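The price on the front page is never the price

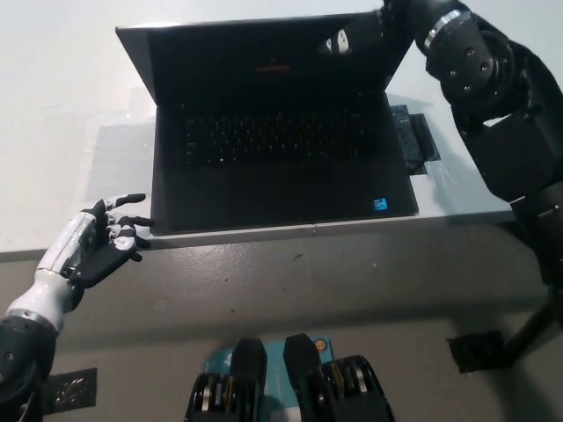

Every spring our purchasing group gets a stack of proposals for two-armed robots, and every spring the first page carries one large figure, as if that were the cost. I have read enough of them to skip straight to the annexes. Take the hands. A jointed hand with black-tipped fingers, reaching for the corner of an open laptop on a white table, is a fine thing to put in front of a budget holder. It is also the part I would ask about first. What does one finger cost to replace, and who fits it?

The Prirari quote I was sent in March didn't say. It gave a lease of 2,000 pounds a month, delivery included, and then on page nine a charge of 469 for each "end effector service visit". How many visits a year? The salesman said it depended on use. Of course it does. So does everything else in the budget, and we still have to write a number down.

Fuditik were more open, I'll give them that. Their spares list ran to 40 lines with a price against nearly all of them, and a full set of fingertips came to 1,222. But their training was priced per person, and people leave. Gladys Puma, who runs planning for our two sites, wanted that line tripled before she would sign anything. She was overruled, and I think she was right.

Then there is the table. Suppliers talk as though the bench, the floor space, the cabling and the person standing by all come free because you already have them. You have them because they are doing something else. Move them and the something else still needs doing.

I am not against buying. Quispe have had a pair working on returns and seem content, though they have yet to show me a full year's bills. Lolari sent theirs back, and paid for the carriage.

What I object to is signing for three years on the strength of a demonstration. Ask for six months, with spares and visits capped in writing. If the supplier won't cap them, put the money into a second shift – at least we know what that costs.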